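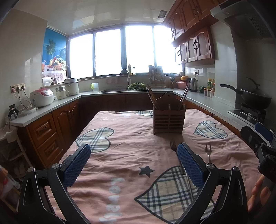
Hand-held gripper over the kitchen table, with two forks and the chopsticks in their holder.

Equipment Planning and Purchasing Assistant (part time)
Uretti, Caltumden office
Posted Jul 11, 2023

Uretti records everyday household work with hand-held grippers, and the recordings are used for training of robot arms. We are a small team. Until now the buying was done by whoever had a free hour, and this is not enough any more. In October we begin the second phase, called Sinell, in which we will work in eight kitchens at the same time. We look for a person who can plan what these kitchens need, ask for the prices, and keep the list in good order.

What you will do

You will prepare one equipment plan for each kitchen. It includes the grippers, spare finger pads, mounts, chargers, cables, power strips and storage. It includes also the ordinary things: forks, chopsticks, bowls, tablecloths. The budget for the ordinary things is $2,000 for the whole phase, and every item must be written down, even a fork.

You will compare repair with replacement. Finger pads are the part we order most often. In the first phase, called Piras, we used almost 200 of them, and we paid too much because we always ordered in small quantity and with fast delivery. We would like to have a proper forecast before the end of summer.

You will visit each kitchen once before the equipment is ordered. Please measure the table and the free counter, look where the outlets are, and speak with the person who lives there about which of their appliances must stay in place.
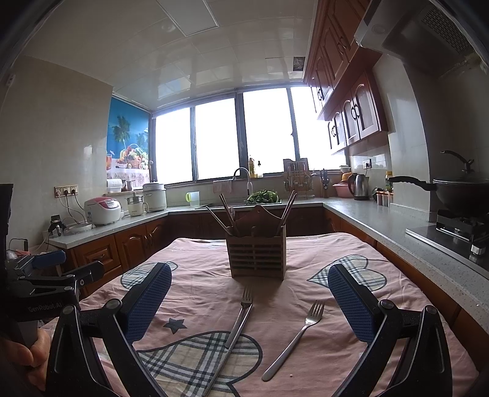 Gripper with its pads wide open at the table. Outlets, plugs and cords are at the left wall.

What we ask

Some experience with purchasing, stock keeping or office accounts. It can be from a restaurant, a school, a repair shop or similar.
Good order with spreadsheets and receipts.
You are comfortable to telephone suppliers and to ask for a better price.
A driver's licence is helpful. Some of the kitchens are far from the bus.

Knowledge of robotics is not required. You will try the grippers yourself during the first week, so that you understand what wears out and what gets lost.

Hours and conditions

16 hours per week, with a contract until the end of the Sinell phase. The hours are flexible, but you should be available in the mornings when deliveries arrive. Travel between kitchens is paid as working time. The office is on the ground floor and the colour printer is for everybody.

How to apply

Please send a resume and a short letter to Evaristo Grasso, Uretti, and write reference number 79 in the subject line. In the letter, describe one thing you have bought for a workplace and how you decided on it. One page is sufficient. We answer all applications, also when the answer is negative.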